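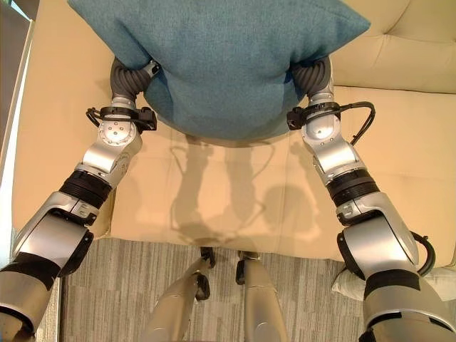 About Allden

We try out grippers for a living, and we love it! Allden is a small test shop in Grarnora. People who build or buy robots send us hands, arms, wrist cameras and controllers, and we put them through the same household jobs, one after another, and write down what happened. We started in November with one arm, a borrowed bench and a long list of things we wanted to see picked up. There are 16 of us now, and the list keeps growing.

What we test

Soft things are our favorite. A cushion on a sofa sounds easy until you try it with two arms -- the fabric gives, the middle squeezes in, and the corners go wherever they like. Ribbed, flexible fingers like the dark gray ones on both arms at the top of this page bend around the sides of a cushion, and we compare that kind of grip with flat pads, suction cups and plain two-jaw hands. Our current set has 109 objects in it, from bath towels to egg cartons (the fitted sheet is still the one everybody asks about).

How we compare

Every gripper gets the same objects and the same seven rooms' worth of furniture. We swap one part at a time. If the fingers change, the controller stays put, and if we're comparing controllers, we leave the fingers alone. Cable routing goes in the notes too -- a wrist cable that snags can spoil a good afternoon, and we think buyers should hear about it.

Swanepoel and Urkora

Swanepoel is our test log. It holds 241 finished runs so far, the drops and fumbles included, and anyone who sends us hardware gets their full set back. Urkora is the bracket system we made so that a gripper can come off one arm and go onto another before the coffee gets cold. The drawings are free to use, and we're always happy to hear from people who have changed them.

Visiting

Come and see a test! We open the shop floor to visitors on Friday afternoons, and you're welcome to bring an object of your own for the arms to try.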